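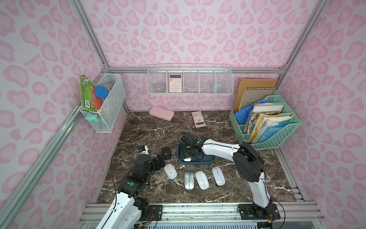
家事や売り場の雑用を、機械はもう任せられるくらいこなせるのか。私たちの班がこの半年ずっと追いかけてきた問いです。床掃除や食器洗いには専用機がありますが、「出しっぱなしの物を元の場所に戻す」となると、急に話が難しくなります!そこで課題に選んだのが、机の上に散らばったマウスをトレーに集める片付けでした。青いトレーを中央に置き、手前にマウスを並べ、奥にはピンクの筆箱と電卓も残してあります。入れる物と入れない物が同じ机にある、という条件がどうしても欲しかったんです(全部つかめばいいなら、ちりとりで済みますから)。黒いマウスのように立っている物もあれば、寝ている物もあり、つかみ方は一通りではありません。

# 双腕アームによる卓上片付けの試み

2019年4月1日 提出版

## なぜマウスなのか

最初の候補は洗濯物でした。ところが布は形が毎回変わるので、うまくいかない原因が認識なのか動作なのか、私たちの力では切り分けられません。マウスなら形は崩れず、それでいて丸くて滑りやすい。積み木より現実に近く、タオルよりは扱いやすい。この中間の難しさが気に入っています!

店の側の事情も知りたくて、9月に雑貨店「Potirar」の閉店作業を見学させてもらいました。お客さんが手に取って別の棚に置いた商品を戻す作業が思った以上に多く、しかも一つ一つは数秒で終わるのに、合わせるとけっこうな時間になります。班の全員が「これだ」と思った瞬間でした。

## つかむ瞬間
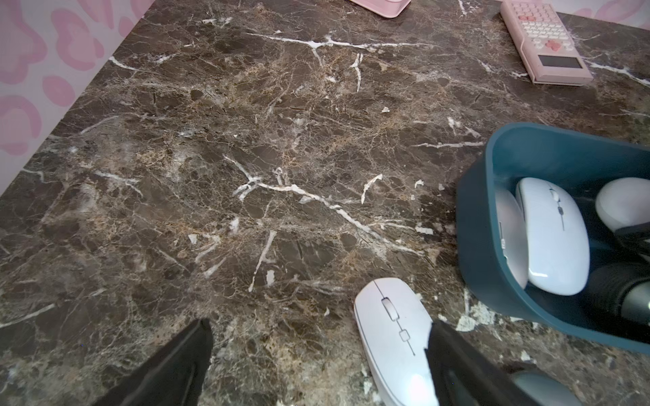

*(この節以降は3分で読めます)*

いちばん夢中になったのは、指先がマウスに届くまでのわずかな距離です。2本の黒い指の間に白いマウスを入れ、側面から挟む。人間なら考えもしない動作ですが、指の向きが本体の向きと少しずれるだけで、閉じたときに殻がくるっと逃げてしまいます。机が白い筋の走る濃い茶色の大理石なので、模様と白いマウスの境目をどう見分けるかも大きな課題でした。無地の机で練習していた頃の設定は、ほとんど作り直しです。

動作の記録と再生には、先輩たちから引き継いだ自作ソフト「Brastis」を使いました。今期の試行は全部で761回。前半は人が腕を操作して手本を集め、後半はその手本をもとに自動で動かしています。

## わかってきたこと

- 寝ているマウスは、周りが空いていればかなり安定してつかめる。
- トレーの中で物が重なってくると、次を入れる場所選びが急に下手になる。
- 左右の腕が同じ物を取りにいくと、譲り合ったまま止まることがある。

3つ目は見ていて妙に人間くさく、実験室で一番盛り上がりました。対策として片方の腕に優先権を持たせたところ、止まる回数は減りましたが、今度は待たされる側がほとんど働かなくなり、調整はまだ続いています。

## で、もう任せられるのか

今の段階では「見張りつきなら」というのが班の答えです。人がやれば一息で終わる机に、私たちのアームは17分かけた日もありました。それでも、疲れたときに途中まで進めておいてくれる相棒としてなら、かなり現実味があると思っています。

来期は対象を文房具まで広げ、奥のワイヤー棚に戻す動作にも挑戦します。棚は仕切りがあるぶん、手首の角度がぐっと厳しくなるはずで、今から楽しみです!手本データの整理は4月中に終え、次の班に渡します。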